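What I Learned From Asking 100 People About Their Tap Water

My project for the environmental science elective started with an argument in my dorm kitchen in Foltstead. Half my floor drinks straight from the tap and the other half hauls cases of bottled water up the stairs like it's a sport. Everybody was sure they were right, and I thought, okay, that's a project!

The plan had two parts. First a short survey, then a blind taste test with the same people. I wrote the survey myself, threw out the first version (my questions were way too leading – "Do you worry about what's in your water?" is basically begging for a yes) and wrote it again with help from the methods handout. I ended up with 100 completed surveys, mostly students, plus some people I caught outside the library on Piras Street.

Of those 100 people, 62 said they drink mostly bottled or filtered water. The top reason was taste, well ahead of safety or convenience. I had guessed safety would win, so that was my first wrong prediction.

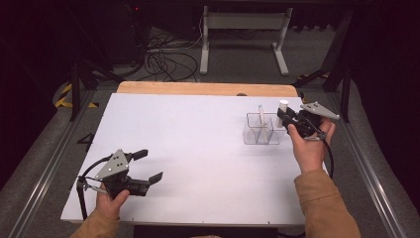
For the taste test I used plain Foltstead tap water, the same tap water run through a Flomix pitcher, and a store brand bottled water called Sodau. All three sat in the fridge overnight, and I poured them into matching paper cups marked on the bottom. My first try was a mess. I had left the tap water out on the counter, so it was warmer than the others and everyone picked it out right away. I tossed those results and started over in August with everything chilled.

The second round was a lot more interesting. People who told me they could "always tell" had a really hard time, and a bunch of them gave their top score to the plain tap. The pitcher water and Sodau came out so close that I wouldn't want to claim a winner. A few tasters did say the tap had a slight pool smell, probably the chlorine, and they noticed it more when they sniffed before sipping.

There are problems with all this, of course. My group was mostly people my own age who live within walking distance of me, and I only gave each person 2 rounds of cups, so some right answers were surely luck. I also poured the cups myself and knew which was which, and I may have given something away with my face. If I did it again I'd get a friend to pour and I'd stay out of the room.

I'd also like to try it with older buildings next time, where the pipes might change the taste. My own kitchen is still split, by the way. My roommate scored the tap highest in both rounds and went out for another case of Sodau that same evening.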